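Sewing lessons: an afternoon at the Bronden open day

22 May 2025
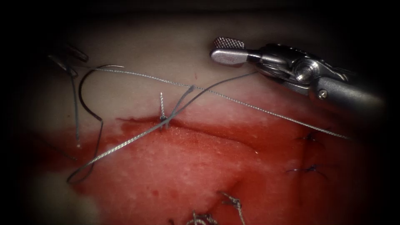

I've wanted to get inside the Bronden surgical robotics lab ever since my neighbor Thérèse Landry started working there, and last week they finally opened the doors to the rest of us. The whole afternoon was built around suturing, which I had assumed would be a dull choice (where are the big swinging arms?) and which ended up keeping me in the building until they were stacking the chairs. I sew. I quilt, I hem, I once reupholstered a couch and swore never to do it again. So I went straight for the viewing screen and stayed glued to it. The first thing I noticed was the jaw of the needle driver, a flat little paddle with crosshatching all over its upper face, like the knurling on a good metal pen. It had hold of the end of a dark grey thread, pulled almost straight over the pad, and a braided silver one crossed underneath the instrument on a slant. Two threads, one curved needle, and a pad that looked far too much like the real thing for someone who had just eaten a tuna sandwich.

OK, some background for those of you who come here for the quilts. The robot at this station has two arms and no mind of its own. A person sits at a console a few steps away with their face in a viewer and their fingers in a pair of grips, and the arms copy what the fingers do, only smaller. You move your hand a good long way and the instrument creeps along. Laurier McKinnon, who ran the station, had the scaling set so that even a clumsy person would look graceful. I can report that it has its limits.

But first we got to watch someone good. Ardalan Zarei has been training on this setup since October and he narrated while he worked, which I could never do, I can't even talk while I'm threading a bobbin. He kept saying "follow the curve." The needle is an arc, so you don't push it, you roll your wrist and let it travel around its own shape. I have used curved needles on upholstery for years and shoved them through like a barbarian. I went home and tried it his way on a chair cushion and oh my goodness, what a difference.

What got me most was the wrist. Just behind that jaw there's a stack of tiny links and hinge plates and cables, with a round pivot that catches the light every time it turns. It bends in directions my own wrist won't. Ardalan came at a stitch from an angle where I would have had to get up and walk to the other side of the table, and he did it without shifting in his seat.

The other thing I kept asking about was feel. When I tie off a thread I'm not looking at it, I'm feeling for the moment it snugs down. On this console there isn't any of that. You judge the tension with your eyes, by how the thread straightens and how the surface dimples where it goes in. Sneha Sachdeva, who designs the practice exercises, told me beginners snap thread all the time and then look at the console as if it had insulted them. She has them tie the same knot over and over on a plain pad before they're allowed near one with the red stuff on it. I asked how many times and she said 90, and she wasn't smiling.

Then it was our turn! There was a sign-up sheet and each of us got a few minutes. They didn't give us the nice pad, we had a foam block with dots drawn on it. My job was to pass a needle from one instrument to the other. I dropped it. I picked it up, turned it the wrong way around, dropped it again, and got it across on what I'll generously call the third try. The view through the eyepieces has real depth, and after a minute I had stopped thinking about my hands completely - I was just down there, next to this enormous needle. Coming back up to normal size was a bit like stepping off a boat.

A boy who looked about ten went after me and did it on his first go. His dad filmed the whole thing. Good for him (grumble).

Upstairs there was a talk by Adelino Patrício from Kowalchuk, the company that makes the practice pads, and I nearly skipped it and am so glad I didn't. He passed samples around. The pads are layered, and getting the top layer to hold a stitch without tearing took his team 217 batches. He had one of the failures with him and it shredded like wet bread when he tugged on it. Somebody asked whether the robot would ever do the stitching by itself, and he said that was a question for the people downstairs, so of course half the room trooped back down and asked. Laurier's answer was that they have a project, Sanach, where the software works on one small piece of the job, finding the needle and getting a sound grip on it, with a person watching and ready to take over. She was very plain about how early it is. It handles a clean pad well. Give it crossing threads and shiny wet surfaces and it gets confused, and having watched those strands slide over one another on the screen, I could sympathize.

Practical notes if you want to go to the next one. It's free. Park behind the Brallier building and come in by the side entrance, as the front doors were locked and I stood there rattling them for a while. Room 1004 is the one with the robot and it gets warm, so leave your coat in the car. Put your name on the sign-up sheet before you do anything else. The cookies were oatmeal raisin and went fast.

Thérèse says they may add a second console next time. I've already told her to put me down for it, and I've been practicing knots with tweezers at the kitchen table. Quilt photos are coming, I promise, the blue one only needs its binding.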